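Goltdale two-arm cell: equipment and cost notes

Maintained by Nighat Bangash. Purchasing questions go to Sabina Selvanayagam. Last revised Feb 2, 2019.

Scope

This README goes with the recordings in the Goltdale tabletop set. It covers what the cell needs, what has to be replaced and what should be ordered before a second cell is built. File formats and task labels are in a separate document in the same folder.

Contents of the set

788 episodes of kitchen and table items being picked, moved and put down. Each episode has joint positions, gripper state and video from a fixed camera. Episodes stopped by the operator are kept and flagged in the index.

Fixed equipment

Two arms, each with a two-fingered gripper and its own teach pendant with an emergency stop. Budget for both pendants. Sharing one was tried in January and slowed every restart.

Table with a taped grid. The tape is a consumable and lifts at the corners first. Keep two rolls in stock.

Aluminium extrusion frame. Order it cut to length – cutting on site cost more in labour than the supplier's charge.

Operator desk alongside the table, with keyboard, mouse and room for both pendants.

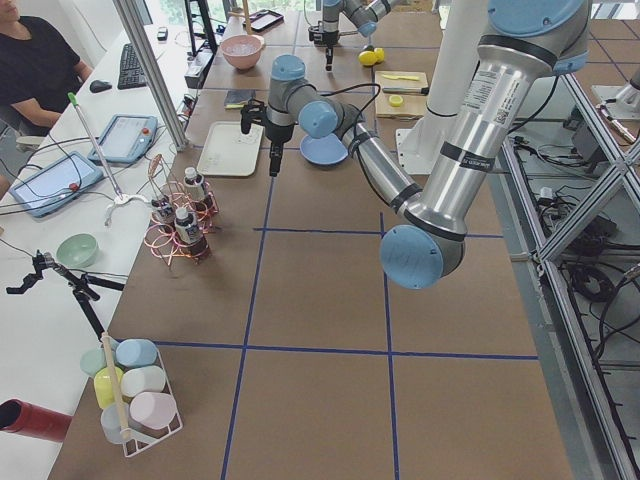

Small items are bought from Unico in mixed lots and booked to consumables. The current allowance is 200 pounds per quarter, which has been enough. Crockery and cups should be bought in plain colours with a spare of each, as a changed shade part-way through a task means a new object ID. Fresh fruit is claimed as petty cash.

Lead times

Grippers from Wendulik: 14 working days. Spare finger pads ship with the gripper only if listed on the order.

Arm service kits from Jatoi: roughly 96 days at the last quote. Order at the start of the financial year.

Extrusion and brackets: held locally, no planning needed.

Planned for the second cell

Same arms and grippers, so that spares can be pooled. Cable trunking at floor level, to be priced with the frame. A wider desk is under review – no figure has been agreed.

Known gaps

Power use has not been metered. Operator hours are charged to the project code and are left out of the cost sheet. Insurance is handled at site level.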